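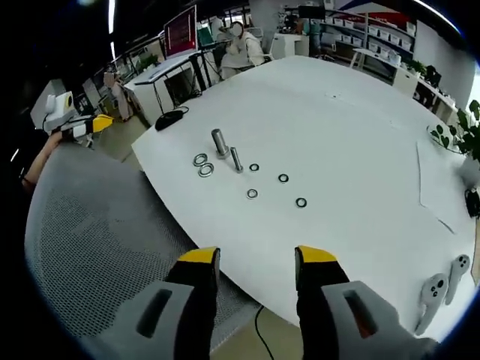 Demonstrators wanted – teach small assembly tasks by hand

Willport is looking for up to 34 people to join the next round of the Eto project. You'll pick things up, put them down, slide one part over another and line pieces up, all with a gripper you hold in your own hand. The gripper records how you move, and those recordings are what our robot arms learn from. You don't need any background in robotics, programming or engineering. Some of our best demonstrators so far have been bakers, dental assistants and people who tie their own fishing flies!

What you'll be doing

The current set of tasks is all about small metal hardware. You'll be working at a table with washers, bolts and pins, and a typical task is getting a washer onto an upright part without knocking it over. It sounds easy, and for fingers it is. Through a pair of gripper jaws it takes a bit of patience, and most people find they slow down, start watching the tips closely and get strangely absorbed in it (we all did).

Each go at a task is one demonstration. The first round of Eto gave us 563 that we could use, and this time we're aiming for 952, with a lot more variety in how people approach the same job. Left-handers, please apply. So far we have far too few of you.

Some tasks need two grippers at once. Those are done either by one person using both hands or by two people sharing a table, and you can tell us which you'd like to try. Later in the round there will also be a few sessions of remote control, where you steer an arm with handheld controllers. That part is optional and we'll train you for it separately.

Fumbles are fine. If you drop a washer, pick it up and carry on unless the session lead asks you to start again. A recording of someone recovering from a slip is very useful to us, so please don't feel you have to be perfect. 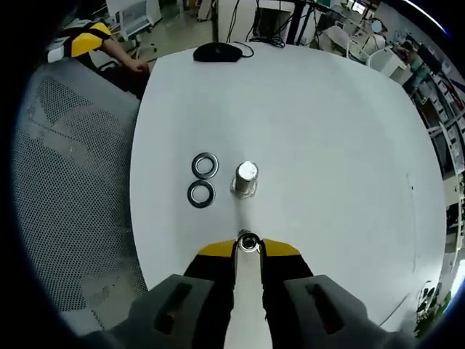 How the sessions run

Sessions last three hours, including two proper breaks, and we ask everyone to do at least four of them. They take place at our Cludton workshop, on the ground floor of the old Hoekstra building. Mornings and afternoons are both available, and you can mix the two.

Your first session starts with half an hour of practice that isn't recorded. Toon Mertens runs these and will show you how to hold the gripper, how far to open it and where to rest your elbow. After that you'll work through a list of tasks at your own pace, and you're welcome to sit or stand.

Who can take part

You should be 18 or older, and comfortable using your hands for small, repeated movements. Glasses and contact lenses are no trouble. If you have a wrist or shoulder injury, get in touch before you apply and we'll talk through what might work – shorter sessions are often possible.

You'll need to be able to follow spoken instructions in English. Bench height can be changed, the entrance is step-free and there's an accessible washroom on the same floor.

Pay and privacy

We pay $34 an hour, breaks included, plus your bus fare. Payment is made within 21 days of each session.

The grippers carry cameras, so your hands and arms will be in the recordings, and other people in the room may be too. Faces are blurred before the material is shared with anyone outside the project. We'll go over the consent form with you before anything is recorded, and you're free to stop at any time and still be paid for the hours you've done.

How to apply

Send us a short note with your name, the times of day that suit you, which hand you favour and anything you do with your hands for work or fun. No résumé, please. Address it to Jussara Falcão, Demonstrations Coordinator, at the Willport front desk, or use the form on our Take Part page.

Applications close on 23rd September. Jussara replies to everyone, and if this round fills up she'll ask whether you'd like a spot in the next one, which starts in February.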